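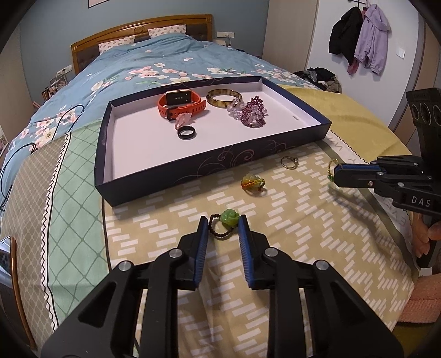 Household Tasks, Second Progress Report

Reading time: 2 min

November 18, 2018
Prepared by Szabolcs Mészáros, for the program office at Ravari

Summary of the period

In this period we worked mostly on the tidying of small personal things, as it was agreed in January. The question of the project stays the same: which chores at home can a machine take over today, and which must wait. We recorded 1246 attempts with the hand-held grippers, in 7 homes. A person guides the grippers, and the recordings are used later to teach the arm in our workshop.

Jewelry and small items

The task is to put rings, bracelets and a watch in order in a shallow box tray. We do it in a bedroom, on a patterned cloth, and not on a clean laboratory table. Beaded rings are the most difficult part. The jaws have ribbed blue pads, and these hold a ring well once it is between them, but a thin loop lying flat on cloth gives very little to take hold of. Folds in the cloth make it harder still. Often the operator must try a second time, and we keep those attempts also.

Results on the arm

From the guided recordings we selected 299 for the first training. After this, the arm could pick up a watch with a closed strap in most trials. With thin rings it failed more often than it succeeded, and I would not yet call this a working skill. Beads of a see-through material are also a problem for the vision part, which does not always find their edge.

Folding of shirts, the other chore of this period, is described in the separate note by Camargo. It is slower than by hand but quite steady.

Delays

The replacement pads from Sulteck came 2 weeks late. We used the old ones in the meantime, so the visits to the homes continued as planned.

Next steps

We will repeat the ring task on a plain cloth, to see how much of the difficulty comes from the folds. The shop-floor part, sorting of small parts at Brusgate, begins in January. We ask that the remaining travel money may be moved to this part, and would be thankful for an answer before the visits start.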